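**Marnura House conversion – referral route and kitchen provision**

**osleiman_housing** · 2023-12-08
Has anyone seen the final nominations agreement for Marnura House? The July draft had the council nominating to all 80 flats. The version Daher circulated has a share reserved for direct referrals from the night shelter.

**n.issa**
The reserved share is in the signed copy, clause 2. Direct referrals skip the housing register but still need a support assessment.

**cullinane_o**
That isn't how I read it. Clause 2 lets the shelter refer, but the applicant must be on the register by the tenancy start date. Plenty of rough sleepers have no ID, and registration stalls there.

**n.issa**
The schedule allows a caseworker's letter in place of ID.

**cullinane_o**
For the assessment – not for the register. Two separate documents.

**rasha_s**
Orla is right on the wording. Abla Smadi raised it with the council and they have agreed to issue a side letter. Until it is signed I would register everyone anyway.

Separate point: the deposit guarantee is capped at 2000 per tenancy and doesn't cover appliances. Under the lease those belong to the landlord.

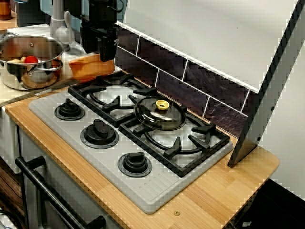

Service charge is also unresolved. Daher has it at 2912 a year per flat, with the night concierge included. Housing benefit won't meet the support element of that, so it needs splitting out before the first lettings.

**osleiman_housing**
Who is doing the split?

**rasha_s**
Undidik, as managing agent. No date given.

**n.issa**
I still think the caseworker's letter is enough for both, but I'll register ours in the meantime.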